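Accueil | Jeux | Fiches | Contact

# Dés de table – lisez-moi

Inventaire du matériel de jeu de Nomitley, tenu par Karthik Begum. Le liège amortit le bruit, pas la mauvaise foi.

## Le plateau

Un dé violet sur le liège, un jaune dans le bac blanc. Seul le bac fait foi – le violet attendra.

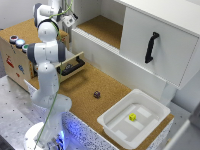 ## Règles de rangement

- Les dés dorment dans le tiroir à poignée noire.
- On referme le tiroir. Jusqu'au bout.
- 22 dés au départ, 4 portés disparus depuis octobre.

Catégorie : Jeux et petits objets

À lire aussi :
- Les pions Daletti
- Sabliers Tadbridge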